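Handheld grippers: how much to vary the table between demonstrations?

Posted in Data and Training

Stonach

We are gathering demonstrations for a flower-tidying task (lift a small flower, place it beside a vase, leave everything else alone) using a pair of handheld grippers with marker cubes underneath. There is no arm in the loop at this stage. The operator wears a head camera, each gripper has its own camera, and the poses come from the cube markers.

So far we have 139 usable episodes. A policy trained on them does well if the table is laid out as it was in training and badly if the vase is moved by more than a hand's width. The gripper goes to where the flower used to be, closes on nothing, and carries the nothing across to the vase.

Each episode begins with both grippers at rest at the near edge of the table, one either side of the operator.
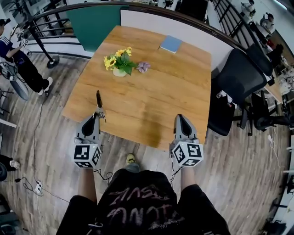

The operator waits for a tone, picks up the flower, places it, and returns to the rest pose. Episodes where the return is rushed are thrown out. The notebook at the back of the table is never touched, and I have wondered whether to take it away altogether.

I have two things to settle before the next batch on Saturday:

Should I change the layout every episode, or record blocks with one layout and then change it? Blocks are much quicker for us.

Is the background a problem? The room is shared and there are usually people moving about beyond the table. I could put up more partitions, but the space is small and we would lose the walkway.

Cameras are synchronised to within 2 frames, which I assume is good enough. Calibration is redone each morning.

Rirkar

Change it every episode. Blocks look efficient but you end up with a set of clusters, and the policy learns the clusters. We had the same failure with a cup task. With five layouts in blocks it could tell which of the five it was in and replayed the average path for that one. Recording the same number of episodes with a fresh placement each time cured most of it, on the same network and the same settings.

In practice it need not be slow. Print a list of random positions beforehand, marked as grid squares, and put faint pencil ticks along the table edges. The operator moves the vase and the flower to the next entry on the list before going to the rest pose. It adds a few seconds. Do not let operators choose "random" positions by hand. They favour the middle and the side of their stronger hand, and after an hour they favour whatever is nearest.

Vary these as well, in this order of importance:

Flower position relative to the vase. If the two always move together, the policy may use the vase to find the flower, as the vase is larger and easier to see.
Flower rotation, through the full circle.
Starting pose of the grippers. A fixed rest pose is convenient for cutting up episodes but means you have no examples of approaching from anywhere else. Keep the tone, drop the fixed pose for at least half the batch.
Table height or chair position, once or twice a day.

Leave the notebook in, but move it. An object that is always in one place becomes a landmark.

On the background, I would not add partitions. Have a look at what the gripper camera takes in when it is raised to the level of the table.

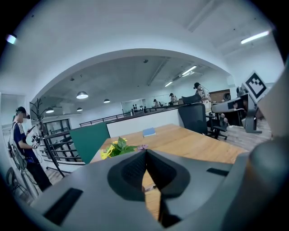 View from a gripper camera, with the table, the far room and a second operator at the left.

A good deal of that picture is room, and the flower is a small part of it. If you screen the room off for recording, the policy will meet the room for the first time when you run it. People walking past are useful provided they are not in step with the task. What you should check is whether a second person is only ever present in one sort of episode, for instance if your colleague records failures and recoveries while you record the clean ones. That will leak.

Two frames is fine for slow placing. It is not fine for the moment of closing if you run at a low frame rate. Check the offset against the finger width signal before trusting it.

Flavel

Just get more data. 139 is nothing, we did not see anything sensible until some 3,000. Also check your marker tracking, ours dropped out whenever a sleeve went over the cube.

Ó Néill

I agree with Rirkar about the layouts but not about dropping the fixed rest pose for half the batch, at least not yet. With so few episodes, varying the layout and the start together spreads them thin. I would fix the layout problem first, train, test with the vase in places it has not been, and only then free up the start.

Flavel's point about sleeves is worth checking. Plot the tracked position of each cube for a whole episode and look for straight lines. Hands do not move in straight lines, and a straight run is usually your software filling a gap. We reject any episode with such a gap near the grasp and keep those where it falls during the return.

One thing not mentioned above: hold back a few layouts for testing and write them down before you record. If you pick them afterwards you will pick easy ones.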